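The Subscription Is the Product
Opinion
By Idalina Godinho

Most of the talk about the Nallberg two-arm bench kit has been about the arms. They are good arms. I want to write about the service plan, which is what a buyer is really signing up for, and which I think is priced and worded in a way that will hurt the small shops and colleges the kit is aimed at.

The offer goes like this. You pay for the hardware once. Then you pay Nallberg 3,000 a year for what it calls Guided Setup, which covers the task library, software updates and a technician on the phone. Without the plan the arms still move. You can jog them by hand, and you can write your own programs against a manual that runs to a few hundred pages. What you lose is the task library, and the task library is the reason people buy this kit over a cheaper pair of arms and a pile of open software.

I have no quarrel with paying for support. Rizal Lubis, who ran the Nallberg demo I went to, answered every question I had and a few I hadn't thought of. When a calibration went off after lunch he found the cause in ten minutes. That kind of help costs money and should.

My quarrel is with tying the sorting and stacking routines to the same bill. Block stacking is the first thing anyone does on a bench like this. It is how a student learns that a gripper has to open before it goes down, and how a shop owner finds out if the grip is steady enough for his own parts.

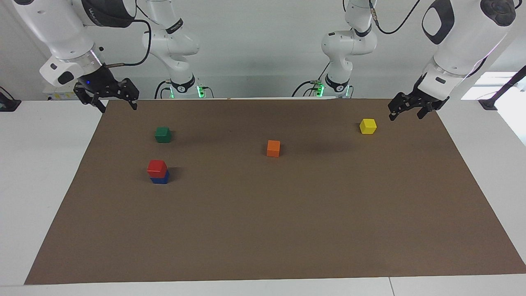 PLUMCOMBE, December 12, 2022

Colored cubes on a brown mat, red sitting on blue, the other three spread out, a gripper waiting on each side. Anyone who has shopped for one of these kits has watched some version of it. It is a fair test and an honest way to show a product. It is also a routine that I'm told stops loading the day your plan runs out.

I asked Nallberg about this in July and again last week. The answer both times was that the library is a living product and customers are paying for it to keep growing. Fine. Then let people keep the copy they had on the day they stopped paying. Software was sold that way for a long time. You bought version 2, and version 2 went on working until you had a reason to replace it.

Compare the Navon kit, which I used for most of the spring. It is the weaker machine. The arms are slower, the joints make a whine that gets tiresome by mid-afternoon, and the setup screens look as if they were translated in a hurry. But the stacking and sorting programs come on a drive in the box. Navon sells support by the hour. If you never call, you never pay. The yearly fee for its optional updates is 1,997, and if you skip a year nothing goes dark.

Valter Cardoso teaches an evening automation course at a college near here and has used both. He prefers the Nallberg arms by a wide margin and bought the Navon. His budget is set one year at a time, and he can't promise the college that a bench bought this year will run the same lessons next year. I have heard the same from two shop owners. One of them, Natália Simões, told me she would have paid more up front to have the library outright, and was told there was no such option on the price list.

There is a case on the other side and I should give it. Idalina Meireles, who sells for Nallberg in this region, says that customers with old libraries on new firmware are the ones who end up with jammed jobs and angry calls, and that the plan keeps everyone on the same footing. I believe her about the calls. A company can say plainly that it won't support an old copy, though, and leave the choice to the person who owns the bench.

She also pointed out that the first year is included. It is, and in the brochure that fact gets a large green box. The renewal terms are on page 3, in the small type under the shipping weights.

So my advice to anyone looking at the kit this winter is to treat the yearly fee as part of the price and add up five years of it before comparing. If the total still looks good to you, buy it, because the arms are worth having. If you are on a budget that somebody else can cut, ask for the library terms in writing first. Ask what loads and what doesn't once the plan ends. I would also ask for an outright price on the library, even though there isn't one on the list. Nallberg says it reads its sales notes, and it may as well see the question more than once.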